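Search questions and tags
Home storage > Plastics and seals
Yellowed rim on a clear food box – gasket or the plastic itself?

The box is translucent with rounded corners, and it has an amber-yellow tint along the edges. I bought 5 of these from Dalsgaard and want to know if the color can be removed before I order replacement parts. Pictures of one on the white table: 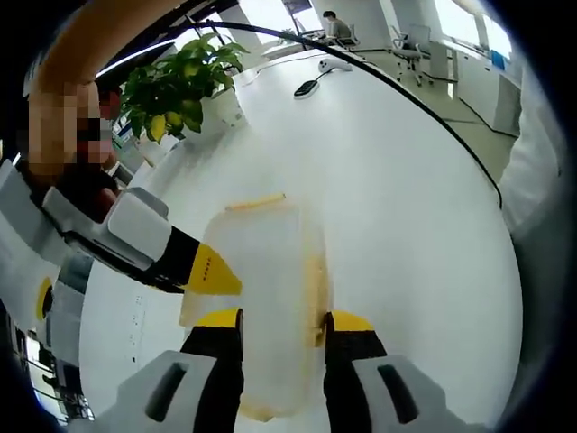
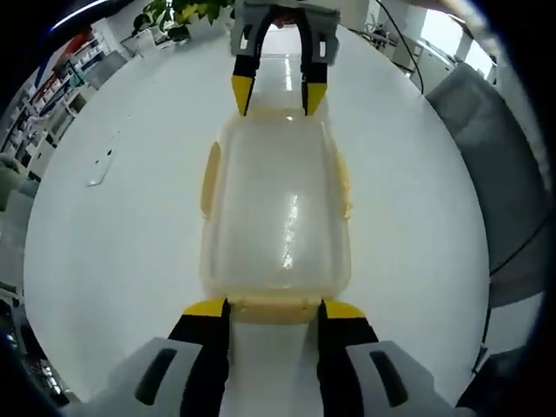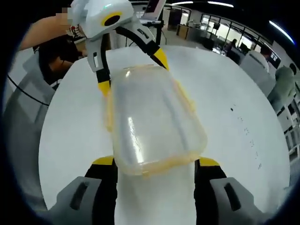
My plan was to soak everything overnight in a bleach solution. The boxes hold rice and dry beans and have never been in a microwave. Color is strongest at the rim, and in the second picture the small side tabs are a deeper yellow than the rest. The lids still close, though two of them need a push at the corners. Is bleach safe here, and at what strength?

Posted by hoddale_pantry
223 views | 2 comments | Share

Jinlong Yuan
Skip the bleach for now. First find out whether the tint is on the surface or in the material. Wipe one corner with a paste of baking soda and water, leave it for 15 minutes, rinse, and compare it with the opposite corner in daylight. If there is no change, the color is in the plastic and soaking will not bring it back. Some boxes are also molded with a tinted rim, so check against an unused one if you have it.

If the lid has a removable gasket, take it out and wash it separately in warm water with dish soap. Dry it fully before refitting. A tight corner is often a gasket seated with a twist – run a finger along the groove before pressing it home.

A yellow rim is a cosmetic fault. Cracks, a sticky feel or a smell that survives washing are grounds for replacement.
Helpful (5) | Share

clarkusell
Mine from Nesta went the same color. Sunny shelf. I keep screws in them now.
Helpful (2) | Share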